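Fleltier is a two-arm tabletop robot kit made by Hasia and sold to labs and training centers. It is meant for household handling tasks, such as hanging cups on a stand. Each arm ends in a gripper with two fingers. The kit comes in 3 versions, of which the Magsi is the smallest.

The arms are usually set up side by side along one edge of a table. One can hold an item while the other stays open -- a common starting pose for cup work.
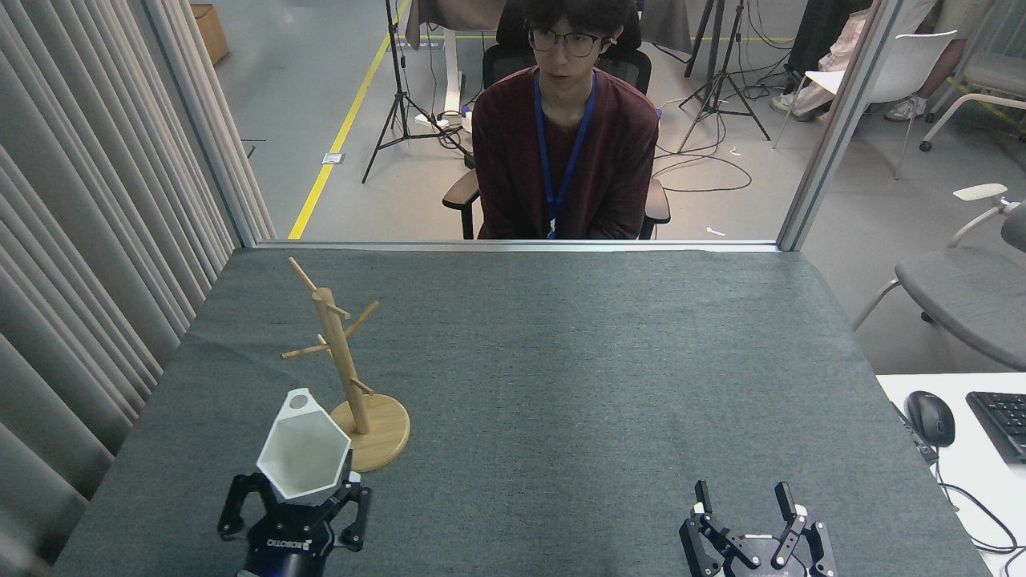
Can the arms be bought separately?

Single arms are sold only as spare parts, under order code 261. The full kit ships as a pair.

The control software, called Dunda, stores up to 2000 recorded motions. Reviewers have praised its short setup but found the 77-page manual thin on gripper care.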